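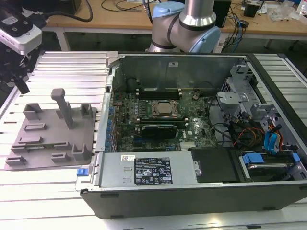 Figure 4. Chassis on its side on the bench, parts fixture to the left.

Section 4: Laying Out the Bench and Fitting Memory

This section covers the Wondus bench kit used with a standard desktop chassis. It assumes the slotted table has already been put together and leveled as described in Section 2. If you are working from the older Nikolovski parts list, the holder names are slightly different. A table of old and new names is at the back of the manual.

Before you start

Shut down the computer, turn off the switch on the power supply if there is one, and unplug the power cord. Press the front power button once and hold it for a few seconds. Disconnect everything else from the rear panel, including network and audio cables, and take any discs or cards out of the front slots.

CAUTION: Do not open the power supply. There are no parts inside it that you can service, and it can hold a charge after the cord has been removed.

You will need:
The parts fixture from the bench kit
A Phillips screwdriver, medium
A grounding strap with a clip
A small dish or tray for screws
The replacement memory module, still in its bag

4.1 Placing the chassis

1. Clear the table and wipe it down. Look along the slots for dropped screws. A screw under the chassis will scratch the side panel and can keep the case from sitting flat.

2. Remove the side cover. On most cases it is held by thumbscrews at the back edge. Slide the cover toward the rear, lift it off, and stand it somewhere away from the table.

3. Lay the chassis down with the open side up. Lower it by the frame. Do not lift by the expansion-slot covers or by the port shells, which bend easily.

4. Turn the chassis so the rear panel is on your left. The motherboard should now be facing up at you, with the ports at the left end of the board.

5. Fit a clamp at the far left corner of the chassis and tighten it by hand until the case no longer slides. If the frame starts to flex you have gone too far. Back the clamp off a quarter turn.

NOTE: Some cases have rubber feet that catch in the table slots. Shift the case a little until the feet are resting on metal.

4.2 Placing the parts fixture

The fixture is the flat gray plate with raised holders. It goes to the left of the chassis, next to the rear panel, with the tall post standing upright. Parts you take out of the computer and parts waiting to go in both sit here, so leave enough room to reach the holders without leaning over the open case.

1. Set the plate flat on the table. The square holders go at the far edge and the U-shaped holder goes at the near edge, on the right.

2. Slide the plate toward the chassis, leaving a gap wide enough for your fingers. You need to be able to reach the latches at the rear panel without bumping the fixture.

3. Press down on each corner in turn. If the plate rocks, move it along the slots until it sits still.

4. Check the post. A slight lean does no harm. If it moves when you touch the block at the top, tighten the screw under the plate.

CAUTION: The post is tall enough to catch a sleeve. Roll up long sleeves or button the cuffs before you reach across.

4.3 Staging the memory module

1. Put on the grounding strap and clip it to bare metal on the chassis frame. Painted surfaces will not give a good contact.

2. Take the module out of its bag, holding it by the two short ends. Keep your fingers off the gold contacts.

3. Rest the module flat between the two slotted supports on the left half of the fixture. It should drop into place under its own weight. Do not push it in. If it will not go, it is either at an angle or the wrong length for the supports.

4. Fold the empty bag and keep it. If you are replacing a module, the old one goes into this bag.

NOTE: The supports are made for full-length desktop modules. Laptop modules are shorter and will fall through. Leave those in the bag until you are ready to fit them.

4.4 Clearing access to the memory slots

1. Find the memory slots on the motherboard. Their location varies, so check the board diagram that came with the computer.

2. Move any loose cable that crosses the slots. Loop it against the inner wall and keep it there with a reusable tie. Do not unplug a cable only to get it out of the way.

3. If a drive cage or bracket covers the slots, remove it now and put its screws in the dish. Keep these screws apart from the cover screws. They often look alike but have different threads.

4. Read any sticker on the inner wall before you touch it, and leave it in place. Service stickers may carry numbers you will be asked for if you call for support.

4.5 Fitting the module

1. Open the clips at the ends of the slot. Some boards have a clip at one end only.

2. Lift the module from the supports by its ends. Turn it so the notch in the contact edge lines up with the bar in the slot.

3. Stand the module in the slot and press down evenly on both ends with your thumbs. It takes more force than most people expect - stop and check the notch if the board begins to bow.

4. The clips should close by themselves. If one stays open, take the module out and start again. Do not force the clip shut.

5. Look along the top edge of the module. It should be level from end to end.

4.6 Closing up

Put back any cage or bracket you removed. Check that the latches at the rear panel are seated and that no tool has been left on the motherboard. Loosen the corner clamp, stand the chassis up, and slide the cover on from the rear. Reconnect the cables, with the power cord last.

The first start after a memory change can take up to 2 minutes on some boards, and the screen may stay blank during that time. If there is still no picture, shut down, unplug, and repeat 4.5 from step 1.

Replacement holders and clamps can be ordered from the Narkdale parts counter. Quote the number molded on the underside of the fixture.

Section 4 last revised December 28, 2023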